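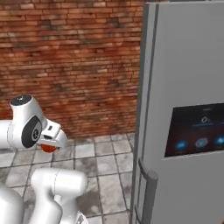

Hi all,

Sorry for the slow answer, two closings this week and my phone has been dying by noon. Replying to Smaranda's message below, and copying the whole list because I got four of you asking me the same thing off-list after she posted.

> From: Smaranda Stanciu
> To: Galtwood landlords and sellers list
> Subject: selling with a tenant in place??
>
> Hello everyone,
>
> I own the upstairs-downstairs duplex on Dretwood, the one with the green awning. I want to sell before summer. Downstairs is vacant. Upstairs has a tenant whose lease runs another 9 months and she is a good tenant, pays on the first, never a complaint.
>
> My questions:
>
> Do I have to wait for the lease to end? One agent told me yes, wait, and another told me it makes no difference at all. They can't both be right.
>
> What happens to her deposit?
>
> How much notice do I give for showings? The lease says "reasonable" and nothing else.
>
> Also has anyone offered a tenant money to leave early and did it go all right. I feel funny about it.
>
> I had an offer by letter, from a company called Flakum, cash, no inspection. Is that real?
>
> Thank you, and thank you to whoever recommended the gutter man.
>
> Smaranda

OK. In order, more or less.

**Do you have to wait.** No. You can sell a building with a tenant in it any day you like. The lease goes with the building. Whoever buys it becomes the landlord and is stuck with the same rent and the same end date you are. So agent number 1 is wrong. But agent 2 is wrong too, it makes a big difference, to WHO buys it. Somebody who wants to live downstairs and rent out upstairs will be thrilled, they get a paying tenant on day one and some lenders will count that rent. Somebody who wants upstairs for their mother in law will walk away. Investors don't care much as long as the rent is near market. If she's been there for years and you never raised it, expect to hear about that in the offers.

Read your lease before you list. All of it, including whatever was stapled to the back. I sold a triplex on Riis Street where the owner swore up and down there was no renewal option and there it was, page 3, handwritten, initialed by both of them. Buyer's attorney found it, not us. We lost 17 days and came down on price. You want to find that stuff first.

**Deposit.** It goes to the buyer at closing, usually as a credit on the settlement statement, and you send the tenant a letter saying who has it now. Check the state rule on that letter, some places want it certified and inside a set number of days. Don't just hand it back to her and let the new owner sort it out. I have seen people do that and then there's a fight a year later over carpet. If you've been holding it in your regular checking, move it to its own account this week. If interest is owed to her, figure that out before closing too, the title company will not do it for you.

**Showings.** "Reasonable" is a bad word to have in a lease. Where we are most people treat 24 hours as the floor, but check, don't take it from me on a mailing list. What works better is to go talk to her before the sign goes up. Pick two windows a week, say one evening 5 to 7 and one weekend morning, and put them in writing. All showings go in those windows, agents included. Agents will whine. Let them. And tell your agent no lockbox on the upstairs door unless she has said yes to it in writing.

Give her something for the trouble – a bit off the rent every month it's listed is normal. She's going to be wiping down the kitchen and hiding her laundry for strangers over and over. A tenant who is being treated decently will leave the lights on and say the water pressure is good when somebody asks. One who isn't will be home, in her bathrobe, telling people about the radiator.

Photos: ask her first. Her stuff, her home. Some sellers only shoot the vacant unit and use the old floor plan for the other and thats fine, buyers are used to it.

**Paying her to leave.** Cash for keys. Nothing to feel funny about, people do it all the time, but it has to be her free choice and it has to be on paper. Things that should be in the paper:

- the move out date
- the amount, and when she gets it (I like part at signing, rest when keys are handed over)
- what happens to the deposit, separately from the payment
- what condition, "broom clean" is enough
- that the lease ends on that date, both sides released

Some cities have extra rules for this, minimum amounts, a cooling off period, a form. Call the city housing office and ask. Takes ten minutes once you get a person. And do not bring it up three times. If she says no she said no, ask twice and it starts to look like pressure and a lawyer will be happy to call it that.

In your case I wouldn't even start there. Good tenant, paid up, vacant unit downstairs. That is a very sellable building as it stands. I'd list it as is, and if a buyer comes along who really needs both floors, THEY can fund the buyout. Put it in the contract as their cost.

**Estoppel.** You didn't ask but somebody will. It's a one page form the tenant signs that says yes this is my lease, this is my rent, this is my deposit, landlord owes me nothing and has promised me nothing else. Buyer's lender will probably want it. Get it filled in early because if there's a disagreement, like you think the parking spot is extra and she thinks it's included, you want to hear it now. Don't sign it for her, don't "help" her with the answers.

**The Flakum letter.** I got the same letter, and I don't own that building. They sent 126 of them just on our side of Galtwood, according to the guy who called me back when I rang the number. So it's real in the sense that there are people on the other end. The number in it is not an offer though. Read the small print at the bottom, it's "subject to walkthrough". What these outfits generally do is tie you up in a contract and then try to sell that contract to someone else before closing. Sometimes it closes. Sometimes you sit there for a month with the place off the market and then they want a price cut. If you do want to talk to them: real earnest money, non refundable after a short period, no assignment without your OK in writing. See if they're still interested after that.

**Downstairs.** My two cents, leave it empty while you list. I know its lost rent. But an owner occupant can move in right at closing, and that's your best buyer, they pay more. If it's still sitting there after 60 days on the market, go month to month with someone, don't sign a new full year lease with a sale pending.

Run the heat a little, keep the water on, and call your insurance. A vacant unit can mess with your coverage after a while and they don't remind you. Mine had it in a clause I'd never read.

Things to get together now so you're not digging later:

- lease plus any amendments
- rent ledger, last 12 months at least
- deposit account statement
- utility bills, and who pays which
- rental license or registration if your town has one, with the last inspection
- lead paint disclosure if it's pre 1978 – Dretwood is all pre 1978
- list of what appliances are yours and what are hers

That last one sounds silly. It's the thing I get the most phone calls about after closing. Have her sign the list.

On taxes, talk to an actual tax person before you accept anything. You've been depreciating that building (I hope) and some of that comes back when you sell. If you lived downstairs part of the time it's a different answer for that half, and I am not going to guess at it here.

I'm around after 4 most days if you want to call. Number's in the member list, the cell not the office, the office line goes to a mailbox I never check.

Somebody else asked me about a tenant with NO written lease, longer answer, will try to write that one up in April when things calm down. Short version is they still have rights and you still need notice.

Oh and the gutter man was me, glad he showed up. He's booked now till I don't know when, so get on his list if you need him.

Gotta run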